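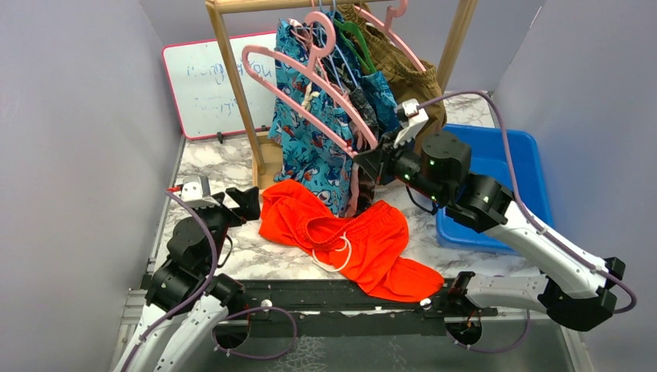 Glenys Kereama

Well, it's September again and the workshop is back to its usual state, with every flat surface covered in something that belongs on another flat surface. Thank you to everyone who wrote in after the last newsletter about bandsaw blades. I have read all your letters and I'm working through the replies, slowest first, which means the long ones. If yours was four pages on tooth set, you know who you are and I haven't forgotten you.

This time I want to talk about sharpening, and in particular about the old wet wheel I bought from Barış Soylu in the spring. Several of you asked how I was getting on with it. The short version is that I love it and I've ruined two chisels.

It's a Tuncer, the slow kind with the big grey stone that turns through a trough of water. Barış had it under his bench at Arnholm for years and only sold it when he moved over to diamond plates. He let me have it for 40 pounds with a box of bits, some of which belong to the machine and some of which I think belong to a bicycle. It weighs a ridiculous amount. I got it from the van to the bench by walking it along the floor corner by corner, like moving a wardrobe, and I have not moved it since.

My first mistake was to start sharpening straight away. The stone looked flat enough to me, and I had a half inch chisel with a chip out of the corner that had been annoying me since Easter, so I filled the trough, switched on and went at it. Ten minutes later the chip had gone and I had an edge that sloped like a skateboard ramp. I put a square on it and felt a bit sick.

So I rang Erhan Akgül, who taught me most of what I know about edges, and he asked me when I had last trued the wheel. I said I'd owned it for an afternoon. He said that wasn't the question. (He was very nice about it, but he did sigh.)

Truing, for those who haven't done it, means taking a thin skim off the face of the stone until it runs round and level. On mine there's a diamond point that slides across on a bar in front of the wheel. You set it so it only just kisses the highest spot, and then you wind it across slowly - much more slowly than you want to - and back again, and then take a hair more and repeat. I was surprised how far out mine was. The middle had a proper hollow in it where years of narrow chisels had gone up and down the same inch, and it took me most of an evening to get the edges down to meet it. You end up with a trough full of grey porridge. Do not pour that down the sink! Let it settle overnight, tip off the water and scrape the rest into a bag for the bin.

Once the stone was flat I had another go with the same chisel, and what a difference. It came out square first time, with that lovely even matt look right across the bevel.

The second chisel was my own silly fault. I had the support bar set up for the wide angle I use on my mortice chisels and I clamped in a fine paring chisel without looking. By the time I noticed, I'd put a great blunt nose on it. You can get it back, of course, but you have to grind away all that steel to do it, and on a slow wheel that's a long stand. I now keep a strip of masking tape on the bar and write on it whatever angle it's set to. Umut Canpolat uses little blocks of beech cut to the right gap instead, one for each tool, with the name of the tool on the side, and he drops the block between the bar and the stone and he's set up in seconds. I'm going to make a set of those as soon as I find the time, so look out for them around Christmas

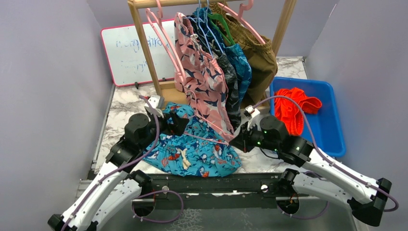 of whichever year I finally manage it.

A few people have asked whether you need a wet wheel at all if you have a high speed bench grinder. I don't think you do. I used an ordinary dry grinder for years and still reach for it when there's a lot of metal to move, for instance when a plane iron has met a nail. The trouble is heat. You can blue the corner of a chisel in the time it takes to sneeze, and once that colour has appeared the steel there has gone soft and won't hold an edge until you've ground past it. Light touch, keep it moving, dip it often, and if it feels warm to your fingers you've already stayed too long. With the wet wheel that worry goes away, and for somebody like me who drifts off and starts thinking about lunch it's a real comfort.

What the wet wheel isn't is quick. İlker Işık came over to try mine with a pair of jointer knives and gave up half way through the first one to put the kettle on. He has a belt set-up at home with the Lolteo attachment and he's used to seeing sparks. I think he was hoping to be converted and he went home more or less as he came, though he did take away one of my spare honing wheels, which I would like back, İlker.

On honing, since I've mentioned it. I still finish by hand. The leather wheel on the side of the machine works perfectly well, but I find I round over the edge a touch if I'm not paying attention, and with a flat strop on the bench I can feel what I'm doing. Mine is a piece of old belt leather glued rough side up to a bit of scrap oak, with green compound rubbed in like crayon. A dozen strokes on the bevel, a few on the back with the tool absolutely flat, and then try it on end grain. I like a bit of pine for testing. Any old edge will cut end grain in hard maple if you lean on it, but soft pine just crumbles unless the tool is properly sharp. If you get a clean shiny slice you can stop.

And please do flatten the backs. I know it's dull. I put it off for the first three years I did this and could never work out why my edges didn't last. You only need the first inch or so behind the edge, and you only need to do it once for each tool, so put the radio on and get through a couple in an evening. I start on wet and dry paper stuck to a piece of float glass and go up through the grits until I can see the window reflected in the steel.

Drain the trough when you've finished, by the way. I left mine full over a weekend and the bottom of the stone had drunk so much that the whole wheel was lopsided and thumped round like a washing machine with one boot in it. It evened out after it had dried for a few days, but it gave me a fright. And if your workshop isn't heated, get into the habit now, before the frosts come, because a soaked stone that freezes can crack right through. Erhan lost one that way and he still goes quiet when it comes up.

Now for a bit of news. The tool swap at Grastbridge is on again next month in the same hall, doors at 10 in the morning, and tables are 3 pounds each if you want to sell. There were 32 tables last time and I came home with a drawknife, two spokeshaves and a vice I had no room for. Bring your blunt things! I'm taking the small grinder and a strop, and Umut is bringing his blocks so you can copy the sizes. I can't promise to rescue anything with a bad chip but I'll happily put an edge on a plane iron or a chisel while you have a look round. No scissors, please. I was caught out by scissors last year and was still there when they were stacking the chairs.

I've also had a question about what grit to use after the wheel if you'd like to go on to stones. My stone is a coarse one when it's freshly dressed, and you can smooth it down by rubbing the face with the fine side of a grading block, which gives you a much better surface to hone from. From there I'd go to a 1000 waterstone and then whatever fine one you own. I wouldn't bother with the 500 in between unless you've got one in the drawer already. Some people will tell you different and they may well have better eyes than I do.

One last thing on handles. The paring chisel I spoiled had a split in its handle as well, so while it was in disgrace I turned it a new one from a bit of ash left over from the gate. I made it slightly fatter than the old one, with a flat along the top so it doesn't roll off the bench, and it's now the nicest thing in the rack to hold. If anybody wants the measurements, drop me a line and I'll put a drawing in the next newsletter, together with the long-promised piece on scraper burrs, which I've started three times now and will get to the end of if it kills me.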